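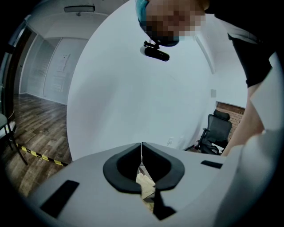 Can Machines Do the Chores Yet?

Posted June 9, 2020

Readers of this blog will know that I return to this question every year or so. The answer last September was "not yet, except for floors". I have now had occasion to revise it a little.

The method that interests me at present is the hand-held gripper. A person carries the tool and does an ordinary job with it, and the recording is later used to train an arm that has no person attached. The housing in the picture is of this type, light grey with black pads set into it. Anyone who expects a laboratory may be surprised by the setting. It is a room with a plank floor, white closet doors and a mesh office chair, and the only thing that marks it out is a strip of yellow-and-black tape across the boards.

What has improved

Picking up single objects from a clear surface is in fair shape. Shirin Safavi, with whom I correspond on these matters, ran a small trial at Jirkness this spring in which an arm was asked to move cups from a draining rack to a shelf. It completed 62 of 99 attempts without help. A child of seven would do better, but the same arm managed very few the year before.

Sorting has also moved on. The Stotero line, which I visited in the winter, puts mixed fittings into trays at a pace the supervisors consider acceptable. The fittings are rigid and there are only 42 kinds of them, and both facts matter a good deal.

What has not

Soft and crumpled things remain difficult. Paper is a useful test, as a sheet that has been screwed up never has the same shape twice and gives way when it is held. Laundry presents the same trouble on a larger scale. I have yet to see a machine turn a sleeve the right way out in a house that was not prepared for it.

Edvin Skjelbred has put it to me that the remedy is simply more recording, and that roughly 500 hours of people tidying real rooms would settle most of it. I am less confident. Hours spent in one room teach a great deal about that room. The Sadeghi workshop found as much when its bench was moved to the other wall and the bin-emptying routine had to be taught again.

For the shop floor, then, I would answer yes for narrow work with known parts. For the household the answer is still no – with the exception of floors, and possibly cups. I hope to visit Sesta before the end of the year, where a bed-making trial is planned, and will report on it in the usual way.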